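건강 기사 읽기와 쓰기 5주차 강의노트
주제: 위험을 숫자로 전할 때

지난주에 나눠 드린 기사 두 편, 다들 읽어 오셨죠? 안 읽으셨으면 쉬는 시간에라도 훑어보세요. 오늘 얘기가 거의 다 그 두 편에서 나옵니다. 노트는 제가 말하는 순서대로 적었는데, 수업하다 보면 늘 옆길로 새니까(죄송합니다!) 빈 곳은 각자 채워 주세요.

이 사이트는 더 나은 이용 환경을 위해 쿠키를 사용합니다. 계속 이용하시면 쿠키 사용에 동의하는 것으로 간주됩니다. [동의] [설정 변경]

1. "위험이 확 줄었다"는 문장

첫 번째 기사는 가상의 약 이름이 아니라 제목부터 보겠습니다. "Rernen 복용하면 재발 위험 4분의 1 넘게 감소". 제목만 보면 당장 약국으로 뛰어가고 싶죠. 그런데 본문 맨 아래까지 내려가면 이런 숫자가 나옵니다. 약을 먹지 않은 쪽은 100명 중 18명이 재발했고, 먹은 쪽은 100명 중 13명이 재발했다고요.

같은 결과를 쓰는 방법이 여러 가지라는 게 오늘 첫 번째 얘기입니다. 18명에서 13명으로 줄었으니 줄어든 사람은 다섯 명이고, 이 다섯을 원래의 18로 나누면 4분의 1이 넘습니다. 기사 제목이 틀린 건 아니에요. 이걸 상대위험 감소라고 부릅니다. 그런데 다섯을 100으로 나누면 5퍼센트포인트가 되고, 이건 절대위험 감소입니다. 하나 더, 몇 명이 먹어야 한 명이 덕을 보느냐로 바꾸면 스무 명이 됩니다. 스무 명이 꼬박꼬박 약을 먹으면 그중 한 명이 재발을 피한다는 말이고, 나머지 열아홉 명은 약을 먹든 안 먹든 결과가 같았을 거라는 말이기도 해요.

칠판에 이 세 줄을 나란히 적어 놓으면 해마다 꼭 누가 묻습니다. 그럼 뭐가 진짜냐고요. 셋 다 진짜예요. 다만 읽는 사람이 받는 느낌이 아주 다르고, 기자는 그 느낌에 책임이 있습니다. 저는 기사에 상대위험만 쓰는 건 반칙이라고 생각하는 편인데, 동의 안 하셔도 됩니다. 과제에서 반론을 써 주시면 오히려 재미있게 읽습니다.
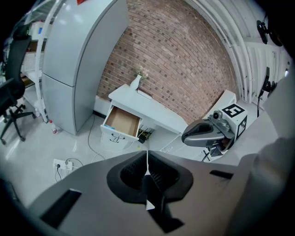 분모 얘기를 하겠습니다. 제가 첨삭하면서 빨간 펜을 가장 많이 쓰는 데가 여기예요. "부작용을 겪은 환자가 13명에 달했다"라고만 쓰면 독자는 많은 건지 적은 건지 알 길이 없습니다. 100명 중 13명인지, 한 지역 환자 전체 중 13명인지에 따라 완전히 다른 기사가 되잖아요. 저는 분자와 분모가 바로 위 사진의 검은 패드 두 개처럼 딱 마주 보고 있어야 한다고 말합니다. 둘 사이에 좁은 틈 하나만 남게요. 한쪽은 첫 문단에 있고 다른 쪽은 여섯 번째 문단에 있으면 독자는 둘을 이어 붙이지 못하고 그냥 지나갑니다. 같은 문장 안에, 되도록 바로 옆에 두세요.

분모를 통일하는 것도 잊지 마시고요. 한 문장에서는 100명 중 몇 명이라고 하고 다음 문장에서는 스무 명 중 몇 명이라고 하면, 읽는 사람이 머릿속에서 나눗셈을 해야 합니다. 버스에서 휴대전화로 읽는 사람한테 나눗셈을 시키면 안 돼요. 저도 못 합니다.

2. 기간이 빠진 위험

분모 다음으로 자주 빠지는 게 기간입니다. 100명 중 18명이 재발했다는데, 한 달 동안인가요, 5년 동안인가요? 첫 번째 기사에는 이게 끝까지 안 나옵니다. 저는 이 기사를 세 번 읽고서야 없다는 걸 알았어요. 숫자가 또박또박 적혀 있으면 다 있는 것처럼 보이거든요.

기간을 못 찾으면 논문 초록을 보고, 초록에도 없으면 방법 부분의 '추적 관찰' 항목을 찾으세요. 영어로는 follow-up이라고 적혀 있습니다. 그래도 모르겠으면 연구팀에 메일을 보내면 돼요. 학생이 물어봐도 답이 오느냐고들 하시는데, 생각보다 잘 옵니다. 질문을 한 줄로 쓰는 게 요령이에요. 메일 한 통에 질문을 일곱 개 넣으면 저라도 답장을 미룹니다.

평생위험은 특히 조심해야 합니다. "평생 동안 이 병에 걸릴 확률"은 지금 서른 살인 독자가 내년에 걸릴 확률과 거리가 멉니다. 나이별로 나눈 표가 있으면 그걸 쓰시고, 표가 없으면 평생위험이라는 걸 숫자 바로 옆에 적어 주세요.

3. 누구를 조사했나

두 번째 기사로 넘어갑니다. 건강관리 앱 Madance를 다룬 기사죠. "이용자 53퍼센트, 수면의 질 좋아졌다"가 제목입니다. 10월에 나왔고, 여러 매체가 보도자료를 그대로 받아썼습니다.

여기서는 질문을 좀 던져 보겠습니다. 우선 앱을 지운 사람은 이 53퍼센트를 계산할 때 들어갔을까요? 보도자료에는 "현재 이용자"라고 되어 있습니다. 잠이 나아지지 않아서 지운 사람은 아예 설문을 못 받은 거예요. 이걸 생존자 편향이라고 하는데, 용어는 몰라도 되고 '누가 빠졌나'만 물을 줄 알면 됩니다. 시험에도 용어는 안 냅니다.

비교할 상대도 없습니다. 앱을 안 쓴 사람들한테 같은 기간에 같은 질문을 했으면 몇 퍼센트가 좋아졌다고 했을까요? 여름 내내 더워서 못 자던 사람은 가을이 오면 앱이 있든 없든 잘 잡니다. 저부터가 그래요. 그러니까 53퍼센트가 높은지 낮은지는 이 기사만 봐서는 말할 수가 없습니다.
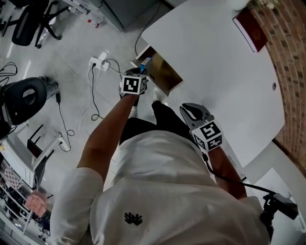 그리고 "좋아졌다"를 어떻게 쟀는지도 봐야겠죠. 손목에 찬 기기로 수면 시간을 쟀는지, 본인이 다섯 단계 중에 골랐는지에 따라 얘기가 달라집니다. 보도자료를 보면 본인 응답이고, '약간 좋아졌다'와 '매우 좋아졌다'를 합쳐 놓았습니다. 합치는 것 자체는 흔한 일이에요. 그런데 합쳤다고 밝혀 줘야 하고, 가능하면 둘을 따로 보여 주는 편이 좋습니다. '약간'이 대부분이면 제목의 힘이 쭉 빠지니까 홍보 담당자는 잘 안 알려 주죠. 그럴 때 전화 한 통 하는 게 기자 일입니다.

4. 지역 숫자 다루기 (실습 자료 Hindthorpe)

실습 자료에 나오는 Hindthorpe는 작은 동네입니다. 어느 해에는 특정 질환 신규 환자가 두 명이었고 다음 해에는 네 명이었어요. 이걸로 "환자 두 배 급증"이라고 쓰면 동네가 발칵 뒤집힙니다. 작은 숫자는 원래 출렁거려요. 한두 명이 이사만 와도 두 배가 되고 반토막이 납니다. 이런 자료는 여러 해를 묶어서 보거나, 그냥 "두 명에서 네 명"이라고 사람 수로 쓰세요. 퍼센트를 쓰는 순간 과장이 됩니다.

반대 경우도 있습니다. 작은 동네라고 무조건 우연이라고 넘기면 진짜 문제를 놓칠 수 있거든요. 네 명이 다 같은 우물을 썼다든가 같은 작업장에 다녔다든가 하면 얘기가 달라집니다. 그래서 저는 숫자가 작을수록 현장에 가 보라고 합니다. 책상에서 통계 돌릴 시간에 버스 타고 가서 물어보는 쪽이 빨라요. 물론 환자가 누구인지 동네 사람이면 다 알 만한 정보는 기사에 쓰면 안 되고요. 나이, 직업, 사는 골목 이 세 가지만 합쳐도 그 동네에서는 이름을 쓴 거나 마찬가지입니다.

5. 그래프로 그릴 때

짧게만 하겠습니다. 세로축을 0에서 시작하지 않은 막대그래프는 받지 않습니다. 18과 13을 그리면서 축을 10부터 시작하면 막대 하나가 다른 하나의 두 배를 훌쩍 넘어 보여요. 꺾은선은 사정이 좀 다르니 다음 시간에 따로 다룰게요.

제가 좋아하는 건 사람 모양이나 동그라미를 100개 깔아 놓고 해당하는 만큼만 색칠하는 그림입니다. 촌스럽다는 분도 계시는데 이만큼 빨리 읽히는 게 별로 없어요. Karamanlidis 안내서 3장에 나온 보기 중에서 두 번째 것이 깔끔합니다. 색은 두 가지만 쓰시고, 빨강과 초록을 붙여 놓지 마세요. 구분하기 어려운 독자가 꽤 계십니다.

과제

첫 번째 기사의 제목과 첫 문단을 다시 써 오세요. 제목에는 상대위험을 써도 되고 안 써도 되는데, 첫 문단에는 절대위험이 꼭 들어가야 합니다. 기간은 원문에 없으니 "기간은 밝히지 않았다"고 쓰면 됩니다. 그걸 쓰는 것도 정보예요!

두 번째 기사에 대해서는 앱 회사에 보낼 질문을 딱 세 개만 만들어 오세요. 질문 하나에 한 줄입니다. 네 개 써 오시면 제가 앞의 세 개만 읽습니다.

분량은 둘 합쳐서 한 쪽이면 충분하고, 다음 수업 시작 전까지 강의실 앞 상자에 넣어 주세요. 파일로 내실 분은 제목에 '5주차'라고만 적어 주시면 제가 찾을 수 있습니다. 다음 시간에는 꺾은선그래프와 신뢰구간을 하니까 계산기 되는 걸 하나씩 들고 오세요. 휴대전화도 괜찮습니다.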